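[fleron-users] Re: Index rebuild stalls on large archives
From: Kourosh Mahmoudi
Date: 2019-02-05
To: fleron-users

Zane, replies are inline. I moved the part about attachments to the top because it affects more people on the list.
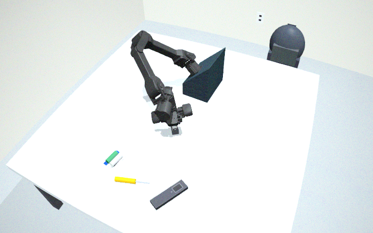
1. Attachments

The indexer opens every attachment before it checks the type. Image files yield no text, but each one still costs a read and a temp file. Set skip_binary to yes in the main config and restart the daemon. A reload will not pick it up.

2. The stall itself

Zane Venckus wrote:
> We moved our archives from Sabatier to Fleron in November. Most lists
> rebuilt without trouble. The largest one, 242 mbox files, stops at file
> 41 every time. No error in the log, the process stays up, and CPU
> drops to zero. Killing it and starting over gives the same result.
> File 40 and everything before it can be searched normally.

Stopping at the same file each time points to the data. CPU at zero suggests the process is waiting on a lock or a pipe; a parser loop would keep one core busy. Please run the rebuild on file 41 alone, in an empty directory:

fleron-index --single --verbose --out /tmp/t1 041.mbox

If it finishes, the file is fine and the lock is left over from the previous batch. If it hangs, split the file in half and repeat until you have the message. I have seen this twice before, both times with a multipart message whose closing boundary was missing. Sabatier wrote those out without complaint when the original post was truncated by the MTA.

> Is there a timeout we can set? I found parse_wait in the sample config
> but it seems to do nothing.

parse_wait applies to the web front end only. The sample config puts it in the wrong section — I will fix that. The indexer has no timeout at present.

> Also, would it be safe to raise the worker count? We have it at 2.

Leave it at 2 until the stall is understood. More workers will make the log harder to read, and the workers share one lock for the thread table anyway. On our Cestlow host, going higher cut the rebuild time by roughly a tenth and doubled the memory.

3. Thread order

You did not ask, but your config has sort_by set to received. Imported archives carry the import time in that field, so replies may show up ahead of the posts they answer. Use sort_by = header for anything that came from Sabatier or Grusteo, then run fleron-thread --rebuild. The full index does not need to be redone.

Please send the verbose output to the list, with addresses removed. The last 40 lines are enough.

Kourosh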